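Leleck at the drawers – workshop gallery

The arm and the drawer cabinet at Dondow, our shared workshop.
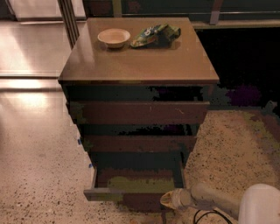

Gripper at the right-hand end of the bottom drawer. Bowl and green snack bag on top of the cabinet.

Leleck is a home-built arm that we have been putting together in the evenings. The job we set it is to open a drawer, put something in or take something out, and close the drawer again. We picked drawers after a winter of making it stack blocks, which it can do and which is dull to watch.

The notes that follow are for members who missed the July open evening and for anyone building something similar. They are grouped by part of the build.

The arm

The joints came from Gachanja as a part-built kit with two motors missing, and the price reflected that. Replacements took a month to arrive. They are slightly heavier than the originals, so the balance spring at the shoulder had to be changed as well.

Reach is 700 mm from the shoulder to the tip of the gripper. That sounds like plenty until you want to get to a bottom drawer, where a good part of it goes on reaching down. We moved the mounting twice before the arm could follow a low drawer through its whole travel without locking the elbow straight.

The first covers were printed in one go and split along the seam at the elbow. The second set has thicker walls and a lip that overlaps by a few millimetres. If you are printing your own, do the elbow first and check it over the full swing before you print anything else.

The gripper

We are on the fourth design. The first three had wide flat fingers, good for blocks and poor for drawer fronts, where there is often only a narrow edge to get hold of. The present one tapers to a point and can go in behind a front that is already open a crack. It can't yet start a drawer that is fully shut, unless there is a handle, and even then it depends on the handle.

Grip force is set in software. At the top setting it marks paintwork, so please leave it at the middle one. Anyone wanting to test higher settings can use the scrap panel hanging by the drill press.

Control

The motors run from a Curex board, an older one that a member had spare. It works well enough. The settings are lost if the power is cut during a save, so wait for the light to go out before switching off at the wall. A copy of the settings is kept on the workshop computer in the Leleck folder.

Pulling a drawer is mostly a matter of moving in a straight line at a steady height. Early on, the gripper rose slightly as the elbow folded, which lifted the front and jammed the runners. We now correct the height 30 times a second and the jamming has nearly gone. Pushing is harder. If the gripper pushes at one end of the front, the drawer twists and sticks, and the arm keeps pushing until the current limit trips. Moving the contact point towards the middle helps, but the arm has to let go and travel across first, and it sometimes loses track of where the front is.

The limit is 2000 mA per motor for drawer work. Please don't raise it to get past a sticking drawer. Take the drawer out and clean the runners.

Test runs

A run means one drawer, opened and closed. In the last full session we did 31 runs before stopping to let the shoulder motor cool. The top drawer gave the least trouble. The middle one was slower, mainly on closing, and most of the failures were on the bottom drawer. In several of them the gripper came away from the front early and the arm carried on as if it were still holding.

We leave ordinary things on and around the cabinet during runs. The arm should be able to work with a bit of clutter about, as it would have to in anybody's kitchen. The only rule is nothing made of glass.

The cable

The cable has been the most annoying part of the whole build. Too short and it pulls at the wrist when the arm turns. Too long and it drags, and once it hooked itself over a drawer front and shut the drawer for us. Clips along the forearm were tried and they rubbed. A sprung reel is next, if we can find one light enough.

Using the arm at Dondow

The booking sheet is on the inside of the cupboard door. Evenings after 7 are usually free. You need to have done the short induction before switching the arm on, and the stop button has to be within reach of someone who is watching the arm – not on the shelf.

Push all the drawers in when you finish. They get walked into.

Still to do

Fit a touch sensor to the gripper so that it can tell when it has slipped off.
Sort out the cable.
Rewrite the closing move so that it starts from the middle of the front.
Try a different cabinet with stiffer runners.
Label the spare motors, which are currently in the same box as the dead ones.

Drawings for the current gripper can be copied from the workshop computer. The older three are in there too, marked with their numbers, and the second one is worth a look if you only want to move light boxes. Bring your own memory stick.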